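Section 4: Power Strips and Plug-In Adapters on the Worktop

4.1 Scope

This section covers the placement, loading and removal of a multi-socket power strip and its plug-in adapters on a Golow worktop fitted with a printed fabric or vinyl mat. It applies to loose strips only. Strips that are screwed to the rail or to a wall panel are covered in Section 6.

Read Section 2 (Electrical Safety) before you start. The strip must stay disconnected from the wall supply until step 10 of the procedure in 4.4.

4.2 Items required

One power strip, Trasano or equivalent, with the rating plate intact
Plug-in adapters as listed on your order sheet
One dry lint-free cloth
Storage tray, part no. 656

Adapters are supplied in several body colors. The color is for identification at the worktop and has no bearing on rating. Always read the rating from the label on the adapter body.

4.3 Preparing the mat

1. Clear the mat of all adapters, plugs and packaging.
2. Wipe the mat from the back wall toward the front rail. Pick up crumbs and flecks by hand before wiping.
3. Check that the mat lies flat at all corners. A raised corner will rock the strip when a plug is pushed in.
4. Set out the adapters with space between them. Adapters must not be stacked.
5. Inspect the strip on all faces. Look for cracks in the housing, loose socket shutters and debris in the USB ports. 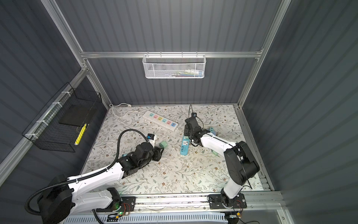
Figure 4-1. Power strip on end with USB ports exposed; adapter held upright.

Note: A strip with USB ports on one face may be stood on end for inspection. Do not leave it standing when you insert plugs. The narrow end does not give enough support.

Note: On patterned mats, small light-colored parts are easily missed. Users who work with small adapters every day may prefer the plain Pavex mat, which is the same size and fits the same rail.

CAUTION: Do not use compressed air to clean the sockets. Debris can be driven behind the shutters.

4.4 Loading the strip

1. Lay the strip flat with the sockets facing up. A diagonal position is acceptable and leaves more room for the cord.
2. Run the power cord away from the strip in a wide curve. The cord must not pass under the strip.
3. Leave the cord plug on the mat, in plain view, until loading is complete.
4. Start at the end of the strip farthest from you. Hold the housing with one hand.
5. Line up the pins of the first adapter with the socket. Press straight down until the adapter body is seated against the strip.
6. Continue toward the near end. Put wide adapters at the ends of the strip where possible.
7. Insert any plug with an attached cord last. Turn it so that the cord leaves the strip at the side.
8. Press each adapter once more with the thumb. A seated adapter does not tilt.
9. Add up the ratings of all connected loads. The total must not exceed the figure on the rating plate. For the long-body strip this is 2,176 W.
10. Connect the cord plug to the wall supply.

CAUTION: Never plug one adapter into another. Never plug a second strip into the first.

4.5 Removing adapters

1. Switch off all connected loads.
2. Disconnect the strip from the wall supply and lay the plug on the mat, clear of the sockets.
3. Hold the strip down close to the adapter being removed.
4. Pull the adapter straight up by its body. Do not pull on a cord and do not twist. 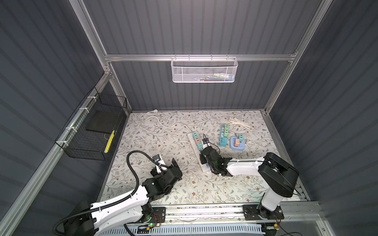
Can I leave adapters in the strip between sessions?
They may stay in place for up to 2 days if the strip is disconnected from the wall supply. For longer periods, remove them and store them in the tray.

4.6 Storage

Coil the power cord loosely in turns of roughly a hand's width and secure it with the strap supplied. Place adapters in the tray with the pins down and the labels facing outward. Keep the tray closed. Do not store the strip under the mat.

Replace any adapter with bent pins, a missing label or a discolored body. Spare adapters and labels are ordered through Semeniuk using the form in Appendix B.

Section revised September 4, 2018. Checked by O. Hutsuliak.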